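The Long Building on Hayes Street Is Getting Its Lights Back

By Ekua Atinga
February
6 min read
72 comments
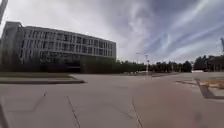 Rows of recessed windows follow the gentle curve of a long multi-story building.

If you like old office buildings even a little, the most exciting real estate story in Pastmont this winter is the one about turning desks into bedrooms. I have been following it since the first hearing, and I still get a small thrill whenever a new set of floor plans turns up in my inbox.

The project is called Jurnik House. It takes a mid-century office block on Hayes Street, vacant on most floors for years, and makes it into rental apartments with shops at street level. The developer, Flukine, bought the property after two earlier buyers walked away. Both had wanted to tear it down. Flukine wanted the shell, the stairs and especially the ceilings, which are higher than anything you'd get in a new apartment building at the same rent.

"You look at the old drawings and you start moving in," says Kaiwen Qin, the architect. He has been working on conversions for most of his career and talks about plumbing risers the way other people talk about vacations.

Plumbing is where most of these projects die. An office floor has restrooms bunched together near the elevators, and an apartment floor needs water and drains in every unit. Qin's team stacked the kitchens and baths along the old corridor wall, so the new pipes run straight up through the building and the living rooms get the windows. It sounds simple when he sketches it on a napkin. It took the better part of a year to get right.

Then there's depth. Plenty of office buildings from later decades are so thick through the middle that you could never put a legal bedroom there. Jurnik House is narrow, built when people still expected to work by daylight, and that old habit makes it a lovely candidate for housing – better than half the newer towers downtown.

The first phase has 72 apartments, mostly one-bedrooms. The smallest will rent for $1,520 a month and a typical one-bedroom for $1,796, with heat included. Those aren't bargain prices, and several people at the last zoning meeting said so, loudly. But they sit below what the new buildings by the river are asking, and they come with storage lockers in the basement and a bus stop at the front door.

Parking was the other fight. The city used to demand a space for every bedroom, a rule that would have sunk the whole thing. The council relaxed it for conversions last year, and Flukine will share an existing garage with the offices next door, which empty out just as residents are coming home.

I walked the model unit on a Sunday with Qin, who kept knocking on things. The original terrazzo runs right through the hallway and stops at the apartment door, where new oak takes over. The bathroom is small. The closet is enormous, because it used to be a file room, and I would happily have paid rent on the closet alone!

Leasing for the first phase opens in spring. The second phase, at the far end of the building, is still waiting on its permits, and Qin already has the drawings rolled up under his desk.

Share this story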